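Workshop tips: working inside an old computer case, by hand or with a gripper

This page is collected by Yesenia Sánchez from the notes of our bench. Most tips came out of our study on how a gripper should approach small parts, but they serve equally well for a person with a screwdriver.

Before the first trial we choose one approach direction and keep it for the whole series. In August we changed it in the middle, and 300 trials could not be compared with the rest. 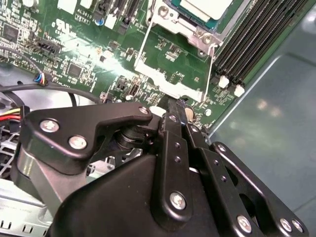
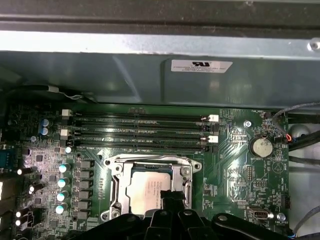
Gripper fingers at the motherboard, with the case open.

How many trials are enough before I can trust a result?
We take 90 for each approach direction. With fewer, one bad afternoon changes the average too much, and with more we learned very little that was new.

Tips for the bench

Disconnect the mains cable first, then press the power button once and wait a little.

Write down the failed trials also. Lucero Chambi went through 600 of our old records and found that the failures were described in one word, "missed", so we could not say if the finger came too high or too far to the side. Now we write the direction of the miss and the part it touched first.

Come down slowly for the last centimetre. In our results the slow approach touched a neighbouring part less often — the speed before that made no difference that we could measure.

Do not move the lamp between two trials. A shiny metal part looks different to the camera when the light comes from another side.

Keep the screws in a shallow dish with a lid, sorted by length.

Check the finger screws at the start of each day. A small play in the joint looks the same as a bad method in the table of results, and Marisol Usuga lost a week to this.

Corrections to this page can be given to Yesenia at the bench.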